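Clearing the Hall Closet, Part Two

The shelf at the top of the hall closet came down in February. I put it back up with longer screws, but everything that had been on it spent the next few weeks in grocery bags on the floor of the spare room. Last Sunday I finally went through the bags.

Part one was the coats. That took an hour and I wrote about it already. The small stuff is slower. A coat either fits or it doesn't, but with a bag of chargers and tape and half-used pens you have to pick up every piece and decide something about it.

Sorting on a blanket

I used to sort on the bare floor and always lost things. Small screws rolled under the radiator, and once a battery went down the heating vent and stayed there. My neighbor Remedios Agbayani repairs jewelry at home and she works over a towel, so I tried the same idea with a blanket. Things stay where you set them. When you are done you pick up the four corners and shake whatever crumbs and lint are left into the trash.

I used the dark gray one from the back of the couch. It wrinkles as soon as you kneel near it and I gave up smoothing it. A dark color is good for finding clear plastic and white paper, and bad for finding black things. I had a black hair tie on there for most of the afternoon before I noticed it.

I only put out a few things at a time. The first bag I dumped all at once, and I ended up shuffling the same pile from left to right without getting rid of any of it. After that I took out a handful, dealt with it, and took out the next.

By four o'clock I was down to the odds and ends that don't belong with anything else. A black and yellow retail box, a clear square plastic case, a marker. None of them had a drawer to go back to, which is probably how they got to the top of the closet in the first place.
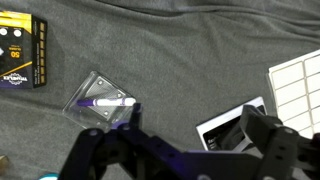
What I did with the boxes

I keep too many boxes. I keep them in case I have to return something, and then the return window closes and the box stays. My rule now is that a box has to be holding something or it goes in the recycling. I had three empty ones from Pretico, the place where I buy printer labels, and one of those had another empty box inside it.

The black and yellow one I set aside until the end, mostly because it is sturdy and I like sturdy boxes. It is on the shelf again, near the front this time.

Clear cases are harder for me to be sensible about. You can see into them, so they seem useful, and I have a history of saving them for some project. I let myself keep one. Mahnaz Hashemi at work collects small containers for her seed swaps and said she would take whatever I didn't want, so I have a paper bag going for her by the front door.

Markers and pens

Every marker got tested on the back of an envelope. If it wrote a full line, it stayed. If it skipped, I gave it a second try after a minute, and if it skipped again it was out. I did the same with the pens. The good ones are in a Talavera mug on my desk, a chipped one I stopped drinking from last year.

I also found an opened pack of 300 index cards and a roll of 1,000 address labels with my old address on them. I moved out of that apartment years ago. The cards I kept. The labels I peeled a few of to see if they still stuck, and they do, so they are now what I use to close bags of rice.

What went back on the shelf

The top shelf now has light bulbs, batteries in a shoebox, the tape, and the few boxes that passed. I wrote on the front of each one with one of the surviving markers. The shelf is screwed into the studs now but I am still not putting the toolbox up there. That lives on the floor next to the vacuum.

Two bags went to the thrift store on Monday after work. Chargers went in a separate bag for the electronics bin at the library. I kept one extra cord for the phone and one for the old camera, and I taped a note to each one so I won't have to guess next time.

The blanket went in the wash on cold and hung over the shower rod overnight. It picks up a lot of lint and I wouldn't use a nice one for this.

Still to do is the kitchen drawer under the microwave. My aunt, Trinidad Pangilinan, is visiting and has asked twice where I keep the scissors, and I have given her two different answers. I'm going to set a timer for 90 minutes and do the whole drawer in one go, with the same blanket on the kitchen floor. If I find the missing key to the bike lock I'll put it in the comments.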